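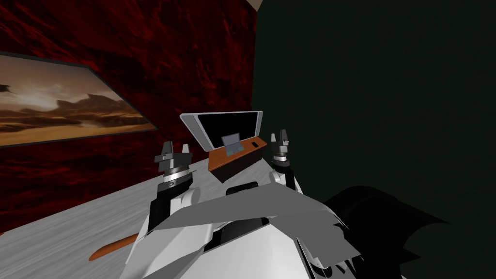

Why does the lid-closing policy stall when the wall texture is randomised, when the same checkpoint runs fine on plain grey?

Most likely the pose estimator and the planner are disagreeing over the hinge angle, and the controller sits there waiting for the two to agree. The policy itself is probably fine. Longer version further down, sorry in advance for the state of it, writing between two other things.

On Saturday, September 29, 2018, the Grummont tooling list wrote:

> We pulled the latest Rerano branch and reran the laptop task, two arms, open lid, start pose with a gripper either side. On plain walls it closes the lid. With the texture randomiser switched on, a good share of episodes just stop before first contact. No collision, no joint limit, no error in the log. The arms hold position until the timeout.
>
> We tried:
>
> - raising the timeout (it stalls for longer)
> - dropping the camera noise to zero
> - going back to the August planner
>
> The August planner does move but it goes for the wrong edge of the lid in places, so not much of a fix. Has anyone seen this? Also, is the replan threshold in degrees or radians, the docs say both.

OK so in order.

**The stall.** Seen it here at Trundville, yes. Ran 2,316 episodes over the past while with the randomiser on and the stalled ones nearly all have the same thing in the trace: hinge angle estimate hopping between two values. The planner gets a new angle, decides the old path is stale, throws it away, starts again. Before it has finished, the angle hops back. So it never hands anything to the controller. Nothing has failed as far as the planner knows, hence no error.

The hop comes from the segmentation step. A blank dark screen against a dark or busy wall is a bad case for it, the top edge of the lid gets lost and the fit grabs whatever long straight line is nearest. Picture frames on the wall are a favourite. Wall corners too. On plain grey there is nothing else to grab, so you never see it.

Quick check — turn on the edge overlay in the viewer and step through one bad episode slowly. If the fitted line jumps off the lid it's this. If it stays put, ignore everything I've said and send me the trace.

**The threshold.** Degrees in the config file, radians in the Python call. I know. The config loader converts, the call doesn't. If you set 15 in a script thinking degrees you have switched replanning off altogether, which would look like a different bug again. Worth a grep before anything else.

**What to change.** What's working for us at the moment, not claiming it's tidy:

```yaml
planner:
 replan_threshold_deg: 6
 hold_path_steps: 14
perception:
 hinge_filter: median
 reject_offplane_edges: true
```

`hold_path_steps` is the one that matters. It makes the planner keep a path for that many control steps even if the estimate wobbles, unless the collision checker complains. The collision checker still runs every step, so you are not blind in the meantime.

`reject_offplane_edges` uses the depth image to bin any line that isn't on the same plane as the screen. Costs a bit of time per frame. It needs depth and colour from the same tick, so if you are running them at differnt rates it will reject everything and you get no hinge estimate at all. Ask me how long that took to find. There's a warning for it now on the main branch.

**August planner.** Wouldn't go back to it. It moves because it never replans, full stop, it takes the first estimate and commits. That's your wrong edge problem. If the first frame happens to be a good one it looks great, and then the next seed it pushes at thin air.

**Start pose.** One more thing, you say a gripper either side. Check they aren't covering the front corners of the base from the head camera. The base fit needs at least one front corner, and the arms and torso take up a lot of the view on this model. We moved ours outwards slightly in the reset script and the first-frame fits got better. Haven't seperated that properly from the filter change though, so treat it as a hunch.

Not sorted yet: Aguirre textures. The marbled ones with the dark veins still upset the segmentation even with the filter on, because the veins can look like edges in colour and the depth check only catches the ones away from the screen plane. Currently we just leave that pack out of the training set and keep it for evaluation. If anybody has retrained the segmenter with it in, would like to know how it went, and whether the plain-wall results got worse.

Patch for the loader units is in review, renames the Python argument so old scripts will break loudly. Please don't merge the config above into the shared defaults yet, the arm-only tasks use the same file and I haven't run those.

Can send the bad traces if useful, they're big so tell me where to put them.

Trundville sim group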